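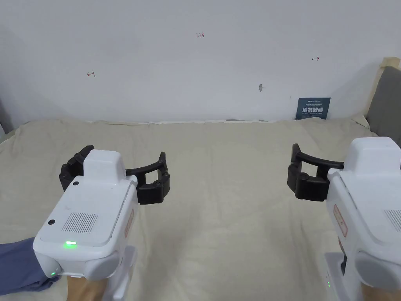 Past participants told us the hardest part was the fitted sheet at the second corner, and one wrote on the feedback form that the call should state the mattress depth and the number of beds per session before people sign up. Both are now given under Tasks.

Call for participants: bed making and linen handling, Rimthorpe site

Clesska is recruiting adults for a study of how people make, strip and straighten beds at home. The study is part of the Wukton household work project. It covers ordinary bedding only. No hotel or hospital experience is required, and people who rarely make their bed are as welcome as people who do it daily.

Posted May 20, 2024

Places: 17
Sessions per person: 2
Location: Rimthorpe, ground floor, step-free entrance
Reference: 2442

Tasks

Each session uses one double bed with a mattress ten inches deep. You will be asked to do the following, with breaks between tasks:

Put a fitted sheet on a bare mattress.
Smooth a sheet that is already on the bed, working from the center outward.
Spread a flat sheet and tuck it at the foot.
Put two pillows into pillowcases.
Put a comforter into its cover and lay it on the bed.
Strip the bed and fold the sheets to a size that fits the shelf provided.

Three beds are made and stripped per session, all on the same mattress. There is no time limit on any task. Work at the pace you would use at home. Participants are not scored against each other, and a few wrinkles left in the sheet do not count as an error. If you have your own method for corners or covers, use it and do not change it for our benefit.

All linen is washed between sessions with unscented detergent. Sheets are cotton or a cotton blend. The comforter has a synthetic fill — no down or feathers are used.

Who can take part

You must be 18 or older and able to stand, bend and reach across a double bed for periods of up to twenty minutes. You must be able to follow spoken instructions in English. Left-handed people are encouraged to apply, as are people who share bed making with another person at home.

Please do not apply if you have a current back, shoulder or wrist injury, or a skin reaction to cotton or common laundry products.

What to wear

Wear clothes you can bend and reach in, and flat shoes or socks. Remove rings and bracelets that could catch on fabric. A locker is provided for bags and coats.

Pay

Participants are paid by bank transfer after the second session. The rate and the payment form are sent with the confirmation. Travel within the local bus zone is refunded on presentation of a ticket. If you withdraw after the first session, you are paid for that session.

How to apply

Use the form on the Clesska site and enter reference 2442. In the comments box, answer these three points in 2000 characters or fewer:

The size of the bed you usually make.
The type of bedding you use at home.
How often you change the sheets.

Applications are read in the order received and the call closes when all places are filled. Confirmed participants receive a start time, directions and a consent form. Bring the signed form to the first session.

Scheduling questions go to the Marty desk at Rimthorpe — use the contact form and choose "Bedding study" from the list.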